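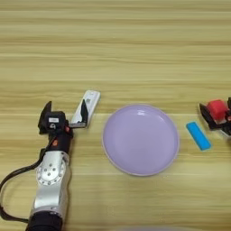
Can a robot clear a table yet?

Sometimes, on a table it has been set up for, with objects it has met before, and slowly. Put it in a kitchen it has never worked in and the result depends on the light, the crockery and how patient you are.

# Stavura Tabletop Chores

Data card and README, version 2. Maintained by Tuấn Vũ at Dellenix.
Last edited 2024-02-10.

## What is in it

Stavura is a set of recorded tabletop episodes made with two-arm robots under human control. Each episode is one short chore from start to finish: put the small things on the plate, move the plate to the side, hand an object from one arm to the other, sort blocks by color, push scraps into a pile. There are 24 chores in all. They were picked from a longer list of jobs people told us they would like to stop doing, and then cut down to what fits on one table within reach of two arms.

Each episode holds:

- color video from the head view
- joint positions for both arms
- gripper opening for both hands
- the written instruction the operator was given
- an outcome label: done, partly done, or failed
- a free text note, often blank

Failed episodes are kept. Version 1 threw most of them out and we got complaints about it, which were fair. If you want only clean runs, filter on the outcome label.

## Why we made it

People who train robot policies tend to test on the same few tasks they recorded, and then the numbers look good. We wanted a set where the chores are dull and the objects are plain, and where the written instruction matters. "Put the block on the plate" and "move the block next to the plate" can begin from the same layout. A policy that ignores the words will get one of them wrong.

The other reason is that we kept being asked by visitors whether the arms could do housework. We had opinions and no good record to point to. The data does not settle the question, but you can at least look at a chore and see where it goes wrong.

## How far along the machines are

This is our reading from running trained policies on the Givberg bench, where most of the set was recorded. Treat it as one lab's experience.

**Picking up a block.** Good. Small solid blocks with flat sides are the easiest things we have. Most failures come from a block lying at an angle, where the fingers close on two corners and the block spins away.

**Putting something on a plate.** Good if the plate is flat and empty. A raised rim causes more trouble than you would think. The policy lowers too early, the block catches on the rim and tips, and the arm opens anyway.

**Moving the plate itself.** Poor to fair. A person slides a finger under the rim or pinches the edge. The gripper can pinch the edge too, but it has to come in low and at the right angle, and a glossy plate slips. Using both arms helps and takes a lot longer.

**Using both arms at once.** Fair. The arms mostly take turns. Operators work both together with a bit of practice, and you can see this in the recordings, but the trained policies tend to freeze one arm while the other one moves. Handing an object across is the chore with the widest gap between the human-controlled runs and the trained ones.

**Wiping.** Poor. The motion is fine, but the policy does not know when to stop. It wipes a clean table as long as it wipes a dirty one.

**Cloth.** We left cloth out of this version.

In our last test round we ran the sorting chore 31 times with a trained policy and no help. It finished 20 of those runs. A person would finish all of them and be bored by the third. The failed runs were mostly one dropped block that the arm did not go back for. It carried on with the next object as though the first had landed where it should.

Going back for a dropped thing is, to my mind, what separates this from being useful in a house. You can live with slow. If you have to stand there watching for the block on the floor, you may as well do the job.

## Shop floor work

Some readers come to this from the factory side, so a word on that. A lot of shop-floor handling is easier than housework. The part is the same part every time and it turns up in the same place. Fixed automation has done that kind of work for a long time and does it faster than anything trained on Stavura will.

What might carry over is kitting and sorting returned goods, where the items change. Quinlan, a small packing outfit, tried a policy trained on version 1 for putting mixed items into trays. It worked for boxes and hard plastic and did badly with bags. They went back to doing it by hand and told us they would try again if we added bags. We have not added bags.

## How it was collected

Operators stood behind the robot and drove both arms with a matching pair of leader arms. Before each episode the objects were laid out by hand from a printed card that says which objects to use and which third of the table each one goes in. Exact positions were left to whoever was laying out, so there is some habit in there. People like to put the plate in the middle. We noticed late and asked for more variety in the December sessions, but the middle is still overrepresented.

An episode could begin with the arms at rest or already holding objects. This is set by the card and recorded in the `start_state` field. Do not assume the grippers are open on the first frame.

Operators were paid by the hour and not by the episode. We tried it the other way for a short time and the recordings got rushed.

## Layout of the files

```
stavura/
 chores.csv
 episodes/
 <episode_id>/
 head.mp4
 arms.parquet
 instruction.txt
 meta.json
 splits/
 train.txt
 test_layout.txt
 test_object.txt
```

`test_layout` has known objects in layouts held back from training. `test_object` has objects that do not show up in training at all. Please report the two separately. Averaging them hides the drop on new objects, and the drop is large.

## Known problems

- The arm readings lag the video slightly in some early episodes. These have `sync: "loose"` in `meta.json`.
- Cables are visible in many head view recordings. A few policies have learned to look at the cable to work out where the arm is. Masking helps.
- The grippers often hide the object they are holding, so the outcome label should not be guessed from video alone.
- Lighting is even and soft throughout. Expect trouble in direct sun.
- Instructions are in English only.
- "Partly done" was used differently by different operators. Some used it for a chore with one item missed, others for a chore finished after a drop.

## What it should not be used for

Nothing in the set involves people, pets, knives, hot pans or glass. A policy trained on it has learned nothing about keeping away from any of these. Do not run one near a person without a guard and a stop button within reach.

The set also says nothing useful about speed. Operators were told to take their time.

## Plans

More layouts away from the center of the table, more dropped objects followed by recovery, and a second table surface. Wood grain runs straight through a lot of the present recordings and we would like to know how much the policies lean on it. There is no date for version 3.

## License and credit

Free for research and teaching. For commercial use, write first. If you publish results, name the version and say which test split you used.

---

Comments (4)

**mkdir_pete**
Thanks for keeping the failures in. I trained once with them and once without, and the one with them was better at not closing on thin air. Still doesn't go back for drops.

**lowtorque**
Is the leader arm data included or only the follower? I can only find one set of joint positions in the parquet.

**Tuấn Vũ**
Follower only. We have the leader readings, but they need cleaning up first. I'll put a note in the README.

**hallway_b**
I don't work in this field, I just wanted to know if I should wait for one before I replace my dishwasher. Sounds like I should replace the dishwasher.

---

Contact: Stavura maintainers, Dellenix | © 2024 Dellenix | Back to top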